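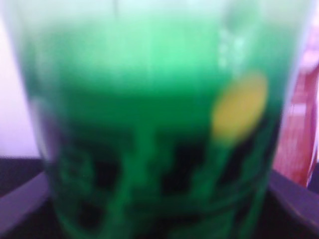 Work on the tabletop arm resumed in June at the shared workshop on Hsu Street. The arm is built on an Omach base, with a Zivbridge controller and a wrist camera added in the spring. The purpose of this stage was to establish how close the camera may come to a cup before the image ceases to be of use.

At very short range the green cup fills nearly the whole view and its printing is reduced to soft patches. The yellow oval on its side remains distinct in color, although its outline is lost. The detection software, which looks for edges, cannot be relied upon under these conditions. A color threshold has therefore been written for the final part of the approach.

The previous routine stored 261 trial grasps and will be kept for comparison. Two changes have been made to the new one. The arm now pauses 8 centimeters from the target and records its last sharp image there. It then closes the remaining distance at 10 percent speed, guided by color alone.

The mounting bracket is a Jadbridge part and still requires a longer screw on the left side. The cable also needs to be routed clear of the second joint. Both tasks are scheduled before the next set of trials, which will use the same cup and the same lamp setting.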